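The kettle was already on when I got to Kütt, the little framing shop at the bottom of Vallaven hill, and the owner was up to her elbows in a box of mat board. She'd asked me not to print her name ("put the shop in, the shop needs it more than I do") so I'll stick to that.

I'd come to ask how you make a plain workroom feel like somewhere you'd want to sit for 8 hours. She laughed at me. "People start with a huge canvas," she said. "They panic at all that wall. Start with the table!"

Her own rule is 2 small things where your eyes land when you look up from work, and no more than that. She's fond of leaves, seed heads, grasses – anything thin and drawn in dark ink – and she likes a wide white mat round them, even on a cheap print. "The white does half the work. A leaf with no room round it looks like a mistake."

And the frame? Thin and black, nearly always. She did try selling gold ones from Monus for a while and ended up giving them to her sister (who, I'm told, hates them too).

I asked about cards, as I've got a drawer full of nice ones I can't throw out. She was delighted. Get a block of wood with a slot in it, she told me, and swap the card whenever you're bored. The Jirkumano blocks she stocks are 25 crowns each, and she reckons she must have sold 2,000 of them by now, mostly to people who came in for something else.

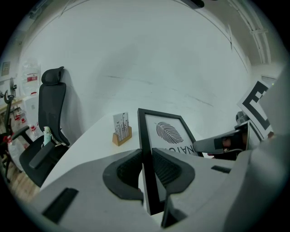 Vallaven's other framer, I mentioned, had told me that propping things on a desk was asking for broken glass, and that anything worth framing was worth a nail. She put her mug down at that one. "Then you never move it," she said, "and by June you've stopped seeing it."

I went home with a block, a fern print and no nails. The drawer of cards is all over my kitchen floor as I type this.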